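Clearing a Cluttered Counter: Tips from the Keltorgate Sorting Tests

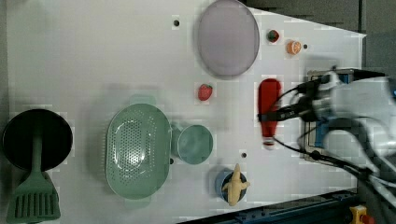 How do you decide what to pick up first on a messy counter?
Start with whatever stands free of everything else, and leave stacked or overlapping things until there is space next to them.

That rule comes from the tabletop work at Keltorgate, where Živko Stan compared two ways of choosing the next object for a robot arm. One method took the nearest object. The other scored each object by how much open space it had on all sides and took the highest score. Over 1,314 grasps, the open-space method needed 190 fewer second tries. The objects were ordinary kitchen pieces and toy food: a squeeze bottle, a colander, a cup, a plate, a frying pan with a spatula resting across it.

Most of it carries over to a home kitchen.

Bottles. Grip a squeeze bottle near the middle. In the tests, grasps close to the cap turned the bottle in the fingers more often.

Things on top of things. Take the top item off before you move the bowl or pan under it. A spatula left across a pan counts as a top item.

Plates. A large flat plate is hard to lift from a bare table. Slide it to the edge first – the arm did better this way too.

Handles. Turn cups so the handle faces open counter. The scoring method did not look at handles in the first 100 runs, and Stan added them in December.

Small round food. Leave it until the end and use a shallow dish to collect it. Cherry-size pieces roll when the fingers close.

The results apply to dry, light objects on a flat surface. Full pans and glass were not tested. A longer set of 1,000 runs with drawers and shelves is planned at Gandia.

Page updated Sunday, March 1, 2020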